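Notebook, packaging bench, 6th February

Moisture uptake in puffed rice, Tirnholm lot 18, continued

Chamber B held overnight at the upper humidity setpoint. Logger shows one dip at the door opening, recovered within 17 minutes. Balance zero checked before and after the run. Carmela Serra repeated the blank pans and got the same drift as last week, so I am leaving the correction in.

Gross mass of the Gatti film pouches after conditioning: 3,539 g for the full tray. Tray tare is on the previous page. The Vusteo pouches were not weighed, seal bar was out of service until the afternoon.

Seal strength is still uneven at the left corner. Jaw temperature reads correctly on the display but the strip test says otherwise. Suspect the thermocouple seat. Swapped the PTFE tape, no change. Wrappers and bags go in the clear tub until the bench is swept; loose grains get into the balance feet. 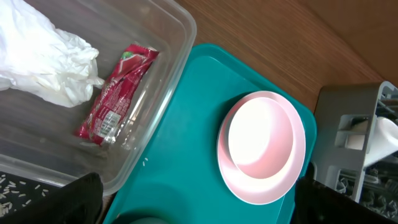
Open items

Reseat thermocouple, then repeat strip test at 4 dwell times.

Ask Stonetti for the film permeability sheet. The one in the binder is for the old gauge.

Move the long hold to March if chamber A is not back. Do not mix data from A and B in the same isotherm, the fans are different.

Desiccant in the pan cabinet is spent. Replace before the next blank.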